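Totance Fellowship Newsletter
Winter service schedule and building notes

Posted 9th December by Gadisa Wako

The winter schedule takes effect this Sunday and runs until further notice. The changes affect the start time of the second service, the location of the children's class, and the order in which the two parking lots are opened. Please read the whole item if you serve on any rota. 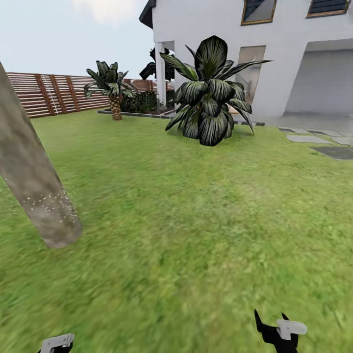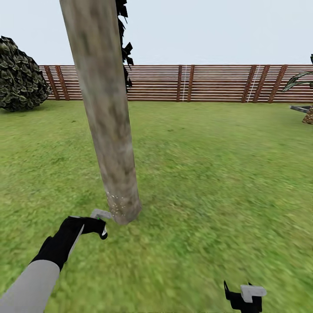
Service times. The first service stays at 8 a.m. in the chapel. The second service moves to 10 a.m. in the main hall. Doors to the main hall open when the first service ends, and not before, as the sound crew uses the gap to move two microphones and the small mixing desk from one room to the other. Anyone who arrives early can wait in the side hallway, where there is seating and a coat rack.

Length of service. The second service had been running long through October. The order of worship has been shortened by one song and the announcements have been cut to two minutes. Announcements that do not fit will go in this newsletter or on the board by the office. Send the text by Wednesday evening. Text that arrives later is held for the following week.

Communion. Communion is taken at both services on the first Sunday of the month, and at the second service only on the third Sunday. Servers collect the trays from the kitchen counter, left side. Trays on the right side are for the chapel and are filled separately. Gluten-free wafers are on a covered plate marked with a green label. The plate goes to the front row first and then follows the same route as the other trays.

Heating. The main hall is slow to warm up. The boiler timer has been moved earlier so that the hall reaches 70 degrees before the doors open. The thermostat by the stage is a sensor only, and turning it has no effect. The working control is in the office, behind the door. If the hall is cold, tell the steward on duty. The chapel has its own heater with a separate switch, and this must be turned off after the first service. It was left on overnight twice in October.

Children's class. The younger class meets in the Garkero Room on the ground floor. The older class stays upstairs. Parents sign children in at the table outside the Garkero Room for both classes, and the older group is walked up together. Sign-in closes when the first song starts. Pick-up is from the same table, and the person collecting must have the matching half of the tag. Lost tags are replaced at the table after a check against the sign-in sheet.

Scripture reading plan. The readings for the coming weeks follow Isaiah on Sundays and Luke on weekdays. Printed copies are at the back of both rooms. The large-print edition uses the same page breaks as the standard edition, so page numbers given from the front will match. A correction to the first printing: the Tuesday reading in the second week should be Luke 1:26-38. The sheet repeats the Monday passage in that line.

Midweek prayer. The prayer meeting continues in the Fikau Room. It begins with a short reading, followed by open prayer, and closes with the list of requests received that week. Requests may be written on a card and placed in the box near the entrance. Cards marked "private" go to the pastors and are not read out. Cards with no mark are treated as open. Please write the full name of the person you are asking prayer for, or no name at all. Initials have caused confusion.

Choir. Rehearsals for the Christmas Eve service are held after the second service, in the main hall. Singers should bring the blue folder. The tenor part in the third carol has been changed in the last two lines, and the new page is in the music cabinet, top drawer. Old pages should go in the recycling bin so that both versions are not in use at once.

Parking. The Gallardo Street lot opens first. The upper lot opens when the lower one is full or at the end of the first service, whichever comes sooner. Spaces by the ramp are kept for people with limited mobility at all times, including during rehearsals and midweek meetings. Please do not park across the kitchen door, which is used for deliveries.

Food pantry. The pantry shelves are short of canned fruit, rice and cooking oil. Check dates before you donate. Items go in the gray bins inside the main entrance. Toiletries are kept apart from food and have their own bin, marked on the lid. Pantry hours are the same as before.

Questions about the schedule go to the office by phone or in person. Rota swaps should be agreed between the two people concerned and then written on the sheet, with both names.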